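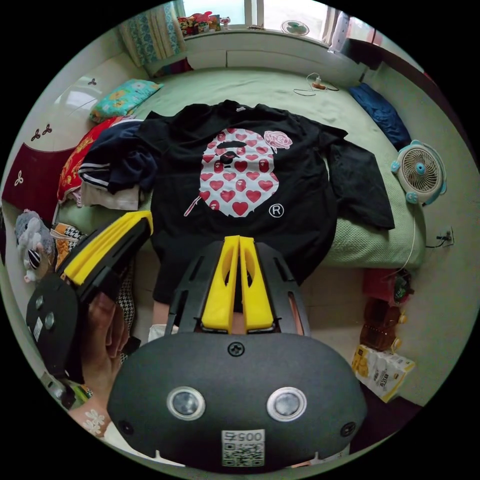 Toketano Guest House
Room safety check, second floor
3 July 2020

Smoke alarm, bedroom: OK. Test button held until it sounded.

Smoke alarm, hallway: OK. Low battery chirp reported last week, battery replaced.

Window latch: Needs work. Closes, but the screw on the left side is stripped. Order from Drutia with the next batch.

Window opening limiter: OK.

Outlets and cords: One fail. Bedside lamp cord is cracked near the plug — lamp removed and tagged. Do not put it back.

Space heater: Not in use for the season. Label reads 800 watts. Check again in October before it goes out to any room.

Bed: Slats and legs OK. Bolts tightened at the headboard.

Bathroom hot water: 14 seconds to run hot, no scalding at the tap. Mixing valve OK.

Grab bar: Slight movement at the lower bracket. Abdella to refit.

Fire extinguisher, tag 406: Gauge in the green, pin in place. Bracket is too high, lower it by 15 inches.

Exit route: Clear. Stair light slow to come on — same comment as last time, still open.

Door closer: OK after adjustment.

Open items: latch, lamp, grab bar, extinguisher bracket, stair light.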